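Vakdale Tabletop, Cabanatuan shop
Mugs and bowls -- pastel range

Light blue mug
Lavender bowl

Sold singly or mix your own. Restocked in July, the lavender went quickest last time so dont hang about if that's the one you're after.

The mug: plain light blue, one handle, no pattern. Good for tea, good for soup at a push. Takes a fair knock.

The bowl: pale lavender, curved rim. Cereal, rice, fruit, hair clips, whatever. Stacks with the others in the range.

Dishwasher -- yes, top rack please. Microwave -- bowl yes, mug yes but the handle gets warm. Oven -- no.

Price and ordering
Mixed box, your choice of pieces: 3000 pesos
Deposit on wholesale orders: 30 per cent
Smallest wholesale order: 5 boxes
Payment on collection or by transfer. Ask for Lilibeth Estrella at the counter, or message Marites Marquez for anything wholesale. Bulk orders go out through Prerkik, allow a few extra days in the rainy season.

Colours vary a bit from batch to batch. If you need an exact match to peices you already have, bring one in and we'll hold it up against the shelf.
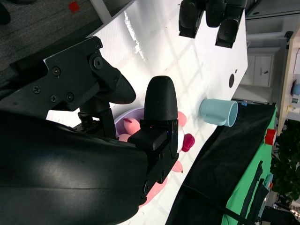 Light blue mug on its side, pale lavender bowl behind the pink soft toy. Toy not included.

Returns: unused, in the box, with the slip. Chipped on arrival? Send a photo the same day and keep the packing. We swap it, no forms.

Also in stock: Bunell side plates, white only. Matching jug -- out for now, ask at the counter.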